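Castirico reopens its sorting hall

22 June 2022

The Castirico reuse centre in Vasmont has opened its sorting hall again after 13 weeks of floor repairs. Residents can bring small household goods to the Xia Street entrance, and the fee stays the same as before.

The centre received nearly 900 items in its first days - most of them from kitchens and garages.

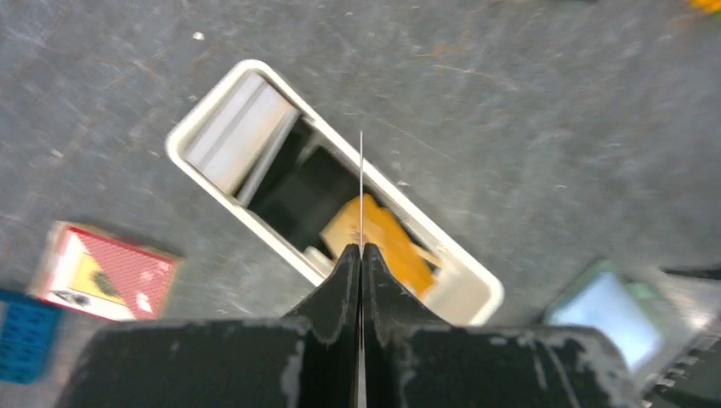

Small goods are now sorted in trays before they go to the shelves. One white plastic tray on the concrete floor holds a pale grey block, a black boxy item and something orange-yellow like a sponge. Larger furniture will be accepted from October, when the Flirnutberg storage shed is ready.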